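TEDIER HOUSE – SHARED KITCHEN AND TEA POINT
Periodic Safety and Condition Checklist, with Inspector's Comments
Period covered: September
Area: Ground floor kitchen, including worktops, table, small appliances, storage and crockery
Previous checklist: on file at the Guérin Wing office

Key to results
S – Satisfactory
A – Attention required before the next inspection
U – Unsatisfactory, item to be withdrawn from use
N – Not inspected on this occasion

Section 1. Access, floor and lighting

1.1 Doorway and route to sink free of obstruction – S
1.2 Floor covering sound, no lifted edges – A
Comment: The joint strip at the threshold has lifted again on the corridor side. It was refixed after the last inspection with adhesive only. Screw fixings are requested.
1.3 Ceiling lights working – S
1.4 Emergency light tested – N
Comment: Tested separately under the building contract. The certificate was not available at the time of the visit and should be forwarded.
1.5 Fire blanket in its holder and within reach – S
1.6 Fire door closes fully from any position – A
Comment: The door closes from fully open but stops short when released from a narrow gap. Closer to be adjusted.

Section 2. Fixed electrical points

2.1 Sockets undamaged and firmly fixed – S
2.2 No socket within splashing distance of the sink – S
2.3 No multi-way adaptors used for heating appliances – S
Comment: The adaptor noted previously has been removed. Users are reminded that kettles, toasters and ovens are to be plugged directly into a wall socket.

Section 3. Worktops, table and crockery storage

3.1 Surfaces clean and free from cracks or open joints – S
3.2 Table stable under load – S
3.3 Mug stands and racks stable – A
3.4 Crockery free from chips – S
3.5 Food baskets clean, contents fit for use – A

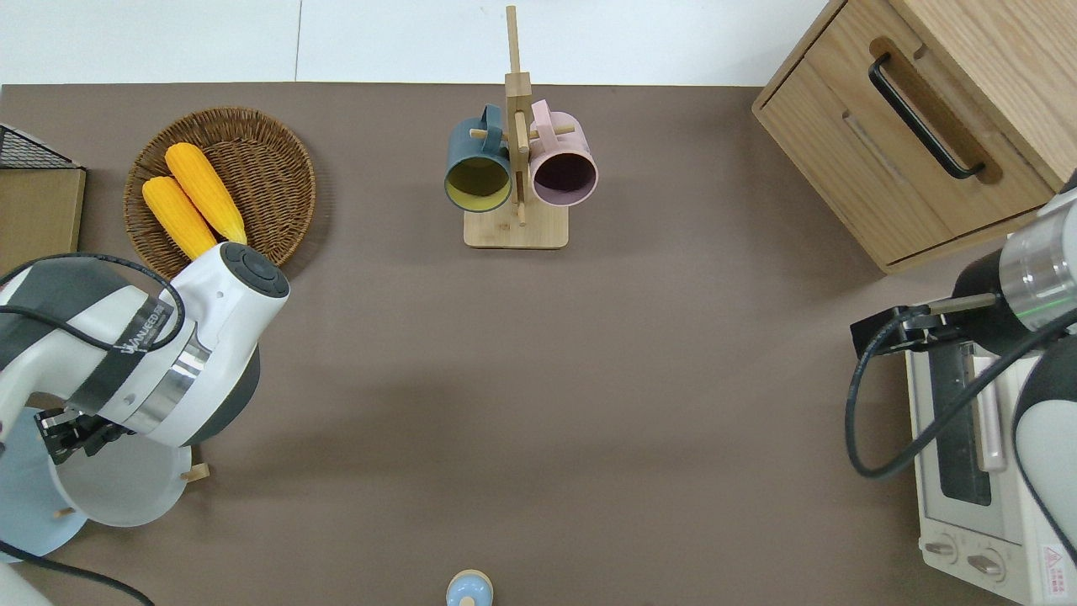

Mug stands are acceptable in the shared kitchen on condition that they are of a weight and width suited to what is hung on them, and that they stand well back from the edge of the table. A stand loaded on one side only will tip when a mug is lifted in a hurry, and users should hang mugs on opposite sides of the post wherever the pegs allow. The bamboo stand, with its teal mug to the left and its pale pink mug to the right, is loaded in the manner required. Item 3.3 is nevertheless marked for attention, as one peg was found to turn in its socket when tried by hand. It should be glued and left unused overnight.

Comment on 3.4: Chipped items are to be discarded and not returned to the cupboard. Two bowls were withdrawn at the previous inspection and replacements from the Hina range have been supplied. Bowls should be stacked no higher than the front rail of the shelf.

Comment on 3.5: Fresh vegetables, including corn on the cob, may be kept in the woven basket for the day on which they are to be cooked. Anything held longer goes into the refrigerator, labelled. The basket cannot be washed in the machine; it should be brushed out, wiped and allowed to dry fully before it is refilled. A small amount of dry husk was found beneath the lining paper in the cupboard where baskets are kept.

Section 4. Toaster oven

4.1 Door closes fully and glass is free from cracks – S
4.2 Handle secure – S
4.3 Control knobs turn freely and return to the off position – S
4.4 Warning label present and legible – S
4.5 Crumb tray emptied – U
4.6 Flex and plug undamaged – S
4.7 Clearance maintained on all sides during use – A

Comment on 4.5: The tray held a heavy build-up of crumbs and some hardened fat. It has been taken out of use for soaking, and the oven is not to be switched on until the tray has been cleaned and refitted. This is the second inspection at which the same result has been recorded.

Comment on 4.7: The oven is to be drawn forward from any cabinet or wall before it is switched on, leaving a clear space of at least 16 cm at the sides and back. Paper, tea towels and baskets are not to be placed on top, whether the oven is on or cooling. Users should allow 5 minutes' cooling before the tray is handled, and should use the oven gloves provided.

Section 5. Cabinets and drawers

5.1 Drawers run smoothly and do not pull out past the stop – A
Comment: The lower drawer beside the sink has lost its stop. An Ollorus replacement runner has been ordered.
5.2 Handles tight – S
5.3 Knives stored in the block or in the divided tray – S
5.4 Cleaning products kept apart from food – S
5.5 Heavy pans stored below waist height – S

Section 6. Refrigerator and waste

6.1 Temperature within limits – S
6.2 Door seal clean and intact – S
6.3 Unlabelled food removed – S
Comment: Several unlabelled containers were disposed of. Notice had been given.
6.4 Bins lined, lidded and emptied daily – A
Comment: The food waste bin was filled to some 75 per cent at the start of the morning, which suggests that the evening collection had been missed. The rota should be checked against the cleaning contract – the two documents at present give different times.

Section 7. Actions

Threshold strip: refix with screws. Estates.
Fire door closer: adjust. Estates, priority.
Mug stand: glue loose peg. Kitchen users.
Basket cupboard: clear out and reline. Kitchen users.
Toaster oven: clean and refit crumb tray before further use. Kitchen users, priority.
Drawer stop: fit on delivery of runner. Estates.
Food waste: agree a single collection time. House office.

Items marked U are to be re-inspected before they are returned to use. A copy of this checklist is to be displayed inside the kitchen door and a further copy placed in the safety folder.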